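Notebook, teleop bench
09/07/2025

Picked up the sim kitchen demos again after Ville's fix to the hand controller mapping. The old mapping had the wrist roll reversed whenever the arm crossed the centerline, and everyone had learned to compensate for it without saying so. First half hour went on unlearning that. I kept rolling the wrong way and putting the fingers into the counter.

Task is the same one as in January: the bread, with the operator working from the wrist view only. No overview window. Kevin wants it that way so the person sees what the policy will see. I think he is right, but it makes the approach slow, and new people hate it. Darragh did his first set today and asked twice if he could have the second monitor back.

Set Stistula to log at the full rate and left the filter off. Scene randomization on, with the usual kitchen parts. I drove the first block and Darragh drove the second. We redo any episode where the operator stops moving for more than 3 seconds, because the long pauses taught the last policy to freeze over the object. Ita's script flags them now, so we don't have to watch for it.
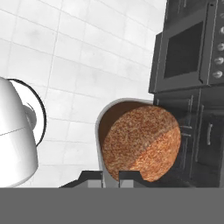 The loaf is the awkward object in this set. It is large and round and there is no flat side to go for, so the approach angle has to be settled early. If I come in low and then try to correct near the crust, the fingers push instead of closing. What worked better for me was to stop well back, fix the roll, then move in along one line and not touch the roll again. Darragh did it the other way, correcting all the way in, and his episodes are longer but he dropped fewer. Keeping both styles for now. Haruto may want them split before training, so I put the operator initials in the episode notes.

Collision mesh on the loaf is still the coarse one. Contact shows up slightly before the fingers visually reach it, and on the replay you can see the operator hesitate there. Have asked Haruto whether the finer mesh from Jullow can go in without breaking the old episodes. He thinks yes, if the pose origin is unchanged. Not checked.

Count after today: 1164 episodes recorded, 1124 kept after the pause check and the bad starts. The bad starts are mostly mine, from before I got used to the new mapping. Didn't delete them, they are in the rejects folder on Zuris.

Other things:

Clutch pedal sticks when pressed at the edge. Ita cleaned it and it is better, still not good. If the arm jumps when you re-engage, let go and press again in the middle of the pedal.

Latency was fine all morning, then went up to 300 ms after lunch for a few minutes. Someone was copying to Zuris at the time — please don't copy during a session, or at least shout first. I threw out the episodes from that stretch before counting.

Gripper close is still on the trigger as a simple on/off. Ville has a proportional version on his branch. I tried it for a few runs and liked it, but mixing the two in one set is asking for trouble, so it waits for the next one.

Next: Kevin to start a training run on the kept set tonight with the Sumampouw config, unchanged except for the image crop. I'll replay a handful of Darragh's episodes with him before he does more, mainly to look at the release. He opens the fingers while the arm is still moving down.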